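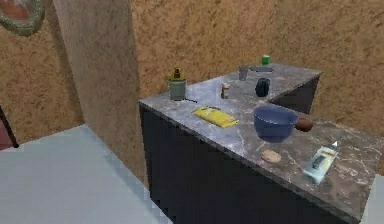
Simulated kitchens help household robots plan better on cluttered counters, Jendico study finds

Category: Research News / Robotics and Automation

April 27, 2019

Jendico has published the results of a study into how household robots can be taught to deal with untidy worktops. The study found that a robot planner trained only on computer-generated kitchens could choose a sensible order for clearing a real counter, provided the simulated counters it learned from were mixed enough in what they held and how the objects were laid out.

The work was carried out with Pronico, which wrote the rendering software, and with the test laboratory at Ukeck, where the trained planner was tried on a physical arm. The method has been given the project name Simiyu.

The researchers set out to answer a practical question. Training a robot on real kitchens is slow, as every layout has to be set up by hand, recorded, taken apart and set up again. Simulation removes most of that work, but planners trained in simulation have often done badly when moved to real rooms. The team wanted to know how much of that gap comes from the way simulated rooms look, and how much comes from the way objects are arranged in them.

The answer from this study is that arrangement matters more than had been assumed. Improving the quality of surfaces and lighting in the simulated rooms gave a small gain. Changing the way objects were placed gave a much larger one.

How the scenes are made

Each Simiyu scene begins with a bare room containing a counter, walls and a floor. The software picks a counter shape and a set of surface finishes, then adds a few furnishings. In the scene released with this announcement, the counter is L-shaped, with a grey marble top on a dark charcoal base, and the wall behind it is a mottled tan and orange-brown.

Objects are then added one at a time. Earlier placement software at Pronico worked from lists of things that belong together, so that a kitchen counter would hold only kitchen items, set out in a fairly regular pattern. The Simiyu software keeps those lists but is allowed to break them. A saucepan may share a counter with a soap dispenser and something like a box of toothpaste, and a cable may be lying across the worktop between them. Objects may be set at any angle, and small items may be put close to larger ones.

The team refers to this as loose placement. Its purpose is to give the planner practice with counters that have not been tidied for its benefit. In a lived-in home, things are put down where there is room for them, and a planner that has seen only neat layouts tends to treat anything out of place as an error.

A total of 946 scenes were generated for the study. The arm is left out of the scenes at the layout stage and is added only when the planner is ready to run. This allows the same counter to be used with different arms and different starting positions without being built again.

What the planner learns

For each scene, the planner has to produce an order in which the objects should be picked up, together with a direction of approach for each one. It is not told in advance which object to start with. It is scored on whether the plan can be completed without the arm touching anything other than its target, and on the total distance the arm travels.

Low, flat objects are treated as their own class of problem. A thin item lying on a worktop leaves very little for a gripper to close on, and the planner can either approach it from above or leave it until there is clear space to slide it to the counter edge. In scenes where a flat object lay near a wall, the better plans usually left it until late in the order.

Pans with handles were another case that needed attention. Early versions of the planner treated a pan as a simple bowl and ignored the handle when working out how much room was needed. Once the handle was included in the shape model, the planner began turning the pan's handle away from nearby items before lifting, where the space allowed.

Cables remain difficult. The current software treats a cable as a fixed line on the surface that should be avoided. It does not attempt to pick one up or move it aside, and it does not predict how a cable will shift if something resting against it is moved.

Two training sets compared

The study compared 2 versions of the planner. The first was trained on scenes with regular placement and the second on scenes with loose placement. Both saw the same number of scenes, used the same object models and were trained for the same length of time. Room finishes were drawn from the same collection in each case, so that neither version had an advantage from more varied walls or worktops.

Both were then tested at Ukeck on 50 physical counter layouts. The layouts were set out by staff who had not worked on the simulation software and who had not been shown the training scenes. They were asked to use ordinary household objects and to leave them as they might be left at home.

The planner trained with loose placement completed almost all of the layouts that contained only rigid objects. The planner trained with regular placement failed more often, and its failures followed a pattern. It generally made a good choice for the first object and then lost its way when the remaining objects did not match any grouping it had learned. In several runs it returned to the same item repeatedly while leaving an easier one untouched.

The gap between the two was narrowest on counters with few objects and widened as the counters became fuller. On the fullest layouts, both versions took longer to produce a plan, and the version trained with loose placement sometimes made the arm travel further than was needed in order to keep it clear of other objects. The researchers consider this an acceptable cost for home use, where a slow movement is preferable to a knocked-over bottle.

A separate test looked at room appearance. The loose placement scenes were rendered a second time with plainer walls and worktops, and a fresh planner was trained on them. Its results were slightly worse than those of the main version but still clearly ahead of the planner trained with regular placement. The largest drop came with see-through and partly see-through objects such as cups, where the plainer rendering gave the planner less useful practice in finding the rim.

Limits of the work

The study covers worktops only. Shelves, drawers, sinks and floors were not included, and the results should not be taken to apply to them. Food that can be crushed was also left out of the physical tests, as were containers holding liquid.

All object shapes were known to the planner before the physical tests began. A robot in a home would meet items it has no model for, and the team has not yet measured how far performance falls in that situation. The physical tests also used a single type of arm with a single gripper. The software can be set up for others, but no results are available for them.

The rendered scenes are simplified. Shadows are soft, fine surface texture is limited and some small objects are modelled as plain shapes with a printed face. The researchers say these simplifications kept rendering times low enough for large batches to be produced on ordinary office computers overnight. They have not tested whether more detailed rendering would close the remaining gap on see-through objects.

Next stage

Work on the next stage has started and is due to finish in November. It will add soft items such as cloths and bags, and will replace the fixed treatment of cables with a simple model of how they bend and slide. The physical test layouts at Ukeck will be extended to include counters with items stacked on top of one another.

Pronico will also change the placement software so that a scene can be altered part of the way through a plan. At present nothing moves unless the arm moves it. In a shared kitchen, a person may put down a cup or take one away while the robot is working, and the planner will need to notice the change and plan again from that point.

Jendico intends to make the loose placement scenes and the object models available to university groups and other non-commercial users. The planner itself will not be released at this stage. Groups wishing to use the scenes will be asked to report any faults they find in the object models, in particular objects that sink into the worktop or rest slightly above it, which are the most common errors still present in the collection.

The full study, including the layouts used in the physical tests and a list of the plans that failed, can be requested from the Jendico press office. Still pictures of further scenes are available to the press on request and may be reproduced with credit to Jendico and Pronico.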